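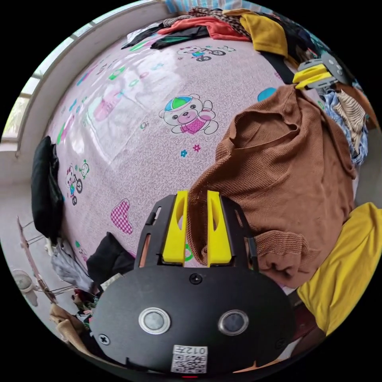 스카네크 생활관 침구·의류 정리 사업 중간 보고

수신: 스톨리네(Stolline) 지원사업 담당
작성: 스카네크(Skaneck) 생활관 운영팀
작성일: 5월 1일 일요일

1. 보고 범위

4월 한 달 동안 진행한 침구 교체와 겨울옷 정리 작업의 경과를 보고합니다. 지난 보고에서 미뤄 두었던 2층 아동방이 이번 기간의 주된 작업 대상이었습니다. 1층 방과 공용 세탁실은 이전 기간에 마쳤으므로 변동 사항만 적습니다.

2. 진행 상황

2층 침대의 겨울 이불을 모두 걷고 얇은 시트로 바꾸었습니다. 시트는 새로 사지 않고 보관 중이던 것을 먼저 썼습니다. 분홍색 바탕에 곰과 자전거 타는 아이 그림이 있는 시트는 아이들이 계속 쓰고 싶어 해서 폐기 목록에서 뺐습니다. 무늬가 맞지 않는 베갯잇은 그대로 쓰고 있으며, 같은 무늬로 맞추는 일은 이번 예산에 넣지 않았습니다.

옷 정리는 침대 위에서 합니다. 방마다 바닥 공간이 좁아 작업대를 따로 놓기 어렵습니다. 시트를 편 다음 옷을 한 벌씩 올려 상태를 보고, 보관할 것과 세탁할 것, 수선할 것, 내보낼 것으로 나눕니다. 갈색 니트 스웨터 같은 두꺼운 편물은 옷걸이에 걸면 어깨가 늘어나므로 접어서 상자에 넣기로 했습니다. 소매를 안으로 접고 몸판을 반으로 한 번 더 접는 방식입니다. 처음에는 돌돌 말아 넣었으나 상자에서 꺼낼 때 옆의 옷까지 풀려 방식을 바꾸었습니다.

이번 기간까지 분류를 마친 옷과 침구는 누계 2,353점입니다. 이 가운데 800점은 보관 상자에 넣어 창고로 옮겼습니다. 나머지는 각 방 옷장에 돌려놓았거나 세탁과 수선을 기다리고 있습니다.

3. 물품 구매와 사용

보관 상자는 스토마노(Stomano) 제품으로 통일했습니다. 뚜껑이 서로 맞물려 창고 선반에 겹쳐 놓을 수 있습니다. 다만 깊이가 얕아 겨울 이불은 들어가지 않습니다. 이불은 기존의 천 가방에 그대로 넣고 있습니다.

방충제와 이름표는 푸(Fu) 상회에서 샀습니다. 이름표 한 묶음은 접착력이 약해 교환을 받았고, 추가 비용은 없었습니다. 영수증은 정산 서류에 함께 묶어 제출합니다.

4. 문제점

수선이 밀려 있습니다. 단추와 지퍼는 생활관에서 처리하지만 니트의 올 풀림은 맡길 곳을 아직 정하지 못했습니다. 견적은 2곳에서 받았고 금액 차이가 커서 비교 중입니다.

창고 안쪽 선반이 습합니다. 옷 상자는 바깥쪽 선반에만 두고 있으며, 안쪽에는 플라스틱 대야와 청소 도구를 옮겨 놓았습니다. 제습기 구입은 현재 항목에 없어 항목 변경이 가능한지 문의드립니다.

상자 겉면의 표기도 통일되지 않았습니다. 초기에 포장한 상자에는 방 번호만 적혀 있고 옷 크기가 없습니다. 다시 열어 확인해야 하는 상자가 10개 남아 있습니다.

5. 다음 기간 계획

표기가 빠진 상자를 먼저 정리합니다. 이어서 2층 복도 붙박이장의 외투를 분류하고, 수선 업체를 확정해 밀린 니트를 보냅니다. 작아진 옷을 내보내기 전에는 아이들에게 한 번 더 확인을 받겠습니다.

예산 집행 내역은 별도 양식으로 제출합니다. 제습기 항목 변경에 대한 회신을 받으면 구매 일정을 정해 알려 드리겠습니다.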